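The Long Way Around to a Teaching License

There is a particular smell to a school hallway at seven in the morning, all floor wax and cafeteria toast, and if you have ever worked in one you can probably call it up right now without trying. I spent 23 years breathing it in, and I still catch myself slowing down when I walk past an open school door in September.

So when I heard that the district in Lesness had started training its own classroom aides to become licensed teachers, I wanted to go and have a look. I had been an aide myself once, a very long time ago, and back then the road from the little chair at the side table to the big desk up front was so long and so costly that most of the women I worked with never thought of starting down it.

The program is called Minano, and it is small. It takes on new people each fall, keeps them in their paid jobs during the day, and brings them together for classes 3 evenings a week in the library at Dova Elementary. The district covers tuition. The aides cover everything else, meaning the gas and the babysitters and the suppers eaten out of foil in a parked car.

I sat in on a reading class (in one of those chairs that puts your knees up by your ears) and listened to people who had already helped hundreds of children sound out words learn the proper names for what they had been doing all along. One woman laughed out loud at the term "phonemic awareness." She told me later that she had been doing it with hand claps for years and thought she'd made it up!

Money worries them, of course. The Halilović Fund, a family foundation two towns over, pays each trainee 400 dollars a term toward books, and I was shown more than one bag of secondhand textbooks bought with it, spines taped, somebody else's yellow marker all through chapter two. But the thing they talked about most was time, and where on earth a person is supposed to study in a full house.
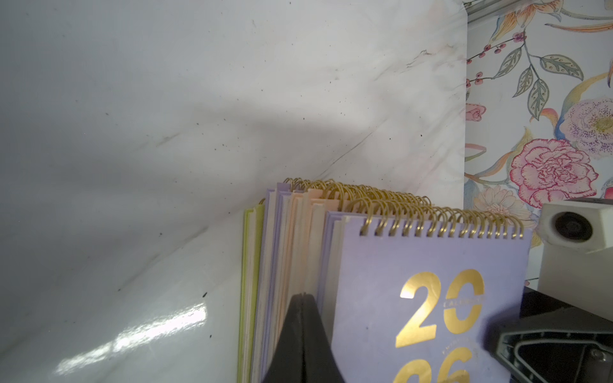

Marble pattern and watercolor blooms.

The answers were kitchens, mostly, after the dishes. One man in his fifties does his lesson plans in the laundry room with the dryer going, and says he can't concentrate now without it.

The oldest trainee turned 50 during her first term. She has worked in the same kindergarten room under four different teachers, and come fall she hopes to have a room down the hall with her own name by the door. She has already picked out the rug.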